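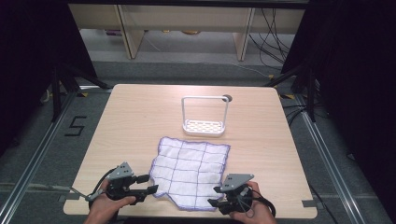
Deciding where the towels go should come before you pick a single tile, and I say that as someone who did it the other way around. In our first house on Getdale Road I had a gorgeous new bathroom and one hook behind the door for four people! So before you order anything, gather what you want to keep within reach. A white towel with a thin purple-blue grid on it, a wire sponge holder with a shallow tray, whatever you use every day – put it on a table and ask where each piece is going to live.

Home Projects > Bathrooms > Storage
Projects Rooms Tools Ask Us

July
By Gordon Friesen

How to hang a towel bar that stays put

1. Pick your height. I like the bar 50 inches off the floor, but if you have little kids, add a second one lower down (mine is at 30 inches and they even use it sometimes).

2. Find the studs. Run the finder across the wall twice and mark both edges in pencil. If the studs don't line up with your bar, buy decent anchors and skip the little plastic ones in the package.

3. Tape the template to the wall and check it with a level. Don't trust the tile lines. Mine were off by a mile.

4. Drill slowly. On tile, put painter's tape over your mark and use a carbide bit with the hammer setting off.

5. Screw on the brackets, slide the bar in, then tighten the set screws from underneath. Go snug and stop there – I stripped one on my Hukell bar and had to drive back to Lopes for another.

My neighbor Sheldon Bélanger swears by a dab of silicone behind each bracket in a shower area. I've started doing it too, and I let it cure overnight before hanging anything on the bar.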